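Oct 4, 2022

Learning to play the accordion at forty-six (an update)

So I promised back in April that I'd write more about the accordion, and then I wrote nothing, and two of you have emailed to ask if I quit. I didn't quit! I've been playing most days. I just never got as far as sitting down and typing about it, mostly because when I have a free half hour I'd rather play.

For anyone new, the short version is that my great-aunt left me a piano accordion with 120 basses, in a case that smells like a church basement. It's red. It weighs as much as a first grader. I had never played anything except the recorder, and I had not played that well.

The name on the front says Plitum, in curly chrome letters, and I've found close to nothing about them. There was a guy on a forum who had one and sold it. There's a number stamped inside the bellows frame, 1,964, and for a good month I went around telling everybody it was built in 1964. Then my teacher looked at it and said no, that's a serial number, there's no reason it would be a date, and the grille looks older than that to him anyway. I was a little crushed. I'd gotten attached to 1964.

My teacher is Iestyn Maddocks and he is the reason I'm still at it. He plays in a dance band on weekends and teaches out of the back half of his house, where there are more accordions than chairs. At my first lesson he wouldn't let me touch the keys. We did bellows. Open, close, open, close, with the air button held down so it just breathed, and then with one note, for the whole hour. I went home thinking I'd paid good money to operate a fan. By the third lesson I understood, because the bellows are where all the sound comes from and if your left arm is jerky then everything you play is jerky, no matter how nicely your fingers behave.

My left arm is still jerky. It's less jerky.

The left-hand buttons are what people always ask about. Yes, there are 120 of them, and no, you can't see them while you play. They're all under your left hand, facing away from you, and the only landmark is a little dimple on the C (mine also has one on the E and one on the A flat, but I've never once needed the A flat). You find the C by feel and then everything else is up or down or over from there. For weeks I kept landing one button off, and one button off on an accordion is not a subtle mistake. It's a whole wrong chord, at full volume, in the middle of "Red River Valley."

What finally helped was playing in the dark. I mean it, I turned off the lamp in the living room and played oom-pah-pah in C and G until I stopped trying to peek. My husband came in and turned the light on and asked if I was okay, and I said yes, and he turned it off again and left. He's been very decent about the whole thing.
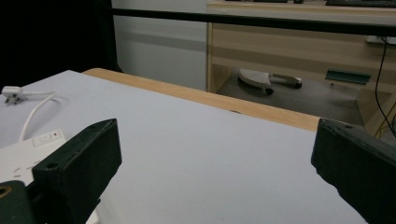 Anyway, once the waltz bass settled down I could put the right hand on top of it, and this is where I lost most of June. Each hand on its own was fine. Put them together and it was like rubbing your stomach and patting your head while somebody leans on you. Iestyn had me slow down to a speed I'd call embarrassing, one measure at a time, and wouldn't let me go on to the next until I could do it twice without stopping. I must have played the first line of that tune 1,000 times. My daughter hums it in the shower now and gets mad when she notices.

Then some time in July it just went. I was thinking about whether we had any onions and I realized I'd played the entire first half with both hands. Of course as soon as I noticed, it fell to pieces, but it had happened! I called my sister. She was at work and not as excited as I'd have liked.

OK, the repairs, which a few people asked about too.

When I got it, there were three things wrong. One of the bass buttons stuck down and droned, the straps were dried out and cracked, and there was a high note that sort of wheezed before it spoke. Straps were easy. I bought a padded pair from Bisetum and I'd say buy the padded ones even if you think you're tough, as I thought I was tough and had a red stripe on each shoulder for a week. They took a while to break in. You want the left one a bit shorter than the right, so the keyboard sits toward the middle of you and doesn't slide off to the side every time you pull the bellows out.

The stuck button and the wheezy note I took to Ezzat, the repair shop over by the old bus station. It looks closed, so ring the bell. The woman there had the bass side open in no time and showed me the insides, and I honestly didn't breathe while she did it. It's all these tiny rods stacked up in rows, like the underside of a typewriter that had babies. One rod had bent a hair and was catching on its neighbor. She straightened it with her fingers. The wheeze was a bit of leather on one of the reeds that had curled up with age, and she replaced that and said the rest would start curling too, sooner or later, so I should expect to be back.

She also told me to stop storing it standing any old way. Feet down, the way it sits when you set it in front of you, and never in the garage or next to the heater. I'd had it lying flat on its back behind the couch. Oops.

I was asked about books. I used the Hosex beginner book for the first couple of months and it's fine, the print is big and the tunes are ones you'll know, but it moves awfully fast after the halfway point. One page you're playing "Oh! Susanna" and a few pages later there's a tango. I skipped the tango. Iestyn mostly writes things out for me by hand now, in pencil, with the bass chords over the top in letters and a big arrow wherever he wants me to change direction on the bellows. Those arrows have done more for me than anything printed. If you're working on your own, I'd pencil in your own arrows. Change at the end of a phrase, where a singer would take a breath, and don't wait until you've run out of air and have to yank it shut in the middle of a note.

Practice time, since that's the other thing people want to know: I do twenty minutes, usually before supper, and some days it's ten. On Sundays I'll sometimes go an hour, but my back starts complaining, and I play worse tired. I sit on a kitchen chair with no arms. The piano bench was too high, and the couch is hopeless, you sink and the whole thing ends up under your chin.

As for the neighbors, we have a shared wall on one side. I went over with banana bread before I started and asked what hours would be all right, and they said anytime before eight. Last week the older boy asked me through the fence if I knew the song from his pirate game. I did not. I've been picking it out by ear since then and I've got most of it, except there's a spot in the second part that jumps to a chord I can't find. It might be a minor. It might be two rows over from where I've been looking. If anybody reading plays and knows their sea shanties, leave me a comment, I'd love to have it ready before his birthday.

Next up is a polka, which Iestyn swears is easier than a waltz. We'll see. I've got the left hand at half speed and I'm already sweating.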